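Notebook, tumbler task, Farina cell
4/11/18

Target for the tumbler set is 2000 demonstrations. We have 195. I have decided to regard this as momentum.

Othmane drove most of the session and I did resets, a job that consists of moving cups to places a robot will then move them from. He has gotten noticeably smoother on the left arm. I have gotten noticeably better at moving cups.

Settled before we started:

- An episode is one tumbler and the tray. Whatever else is standing around is scenery and stays in.
- Either arm may do the work. The idle one parks wherever the operator leaves it, provided it doesn't drift. (Drift = throw the episode out.)
- Mix the colors at every reset. The Pendstead set was collected with the same cup in the same corner every time, and the policy learned the corner.
- Fumbles are kept if the operator recovers without help. If a hand goes in, bin it.

Threw out 7 episodes. Two were drift, one was my sleeve, and the rest were Othmane saying "wait, wait" with the recording still running. The recorder doesn't know what "wait" means. Juvano has promised a foot pedal for marking bad takes since June and I have stopped asking out loud.

Clear ones are still the worst to grab. On the monitor a see-through tumbler against dark marble is mostly a rumor, and Othmane ends up aiming at the rim and hoping. I'd like more of these in the set, and he would like fewer. We agreed on more, in the sense that I am writing the notes.

Also: the labels say "cup," "glass" and "tumbler" depending on who typed them. Pick one. I vote tumbler.

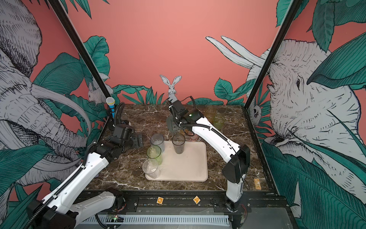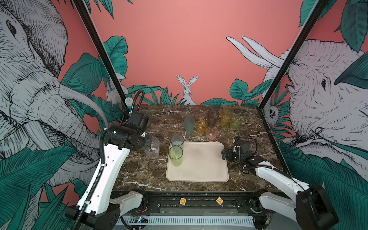

Next time

1. Rerun the label script after the rename, and check that the old Kenach files don't get swept up in it.
2. Try starting with the tray turned a quarter. We've been leaving it the same way round and I can feel the Pendstead corner coming back.
3. Swap seats. Othmane resets, I drive, and the throw-out count goes up accordingly.
4. Ask Juvano about the pedal. In writing.

Last updated by Othmane Abdel Hamid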